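16/09/2026, jewelry sorting, second try

Canan still thinks one shallow box can take the whole lot if each piece goes in by type. I doubt it. Last time we sorted by type we had three piles by lunch and an argument over what counts as a bangle. Orest wants long necklaces in first. Fine, but long things tangle, and I'd put them in last.

Everything is out on the blue cartoon sheet again. I asked for a plain one. Small rings on a busy print are a pain to find, whatever Orest says about it being "good practice."

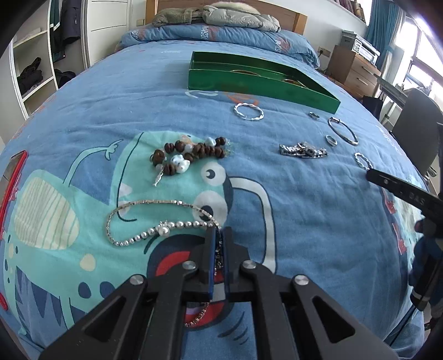 Notes / Necklaces and bracelets

Beaded necklace, silver, with pearly beads along one side and a bigger pearl in the middle. Canan calls it the easy one. I don't see it, with that much length to lay down flat.

Wood and pearl bracelet with the star bead: keep away from the chunky link one. Wispy threads at one end, so no tugging. Check before it goes in the box.

Bangles, twisted and smooth: Orest says nest them. Not convinced they'd nest. Rings go in a corner of the green box until someone finds me a dish.

Bridus tray insert still not here. Budget left is about 282, and I'm not spending it on a second one.

Recent entries
Liltstead drawer, buttons and thread
Avcı scarves, folding order
Plirley shelf labels, again
December plan (draft)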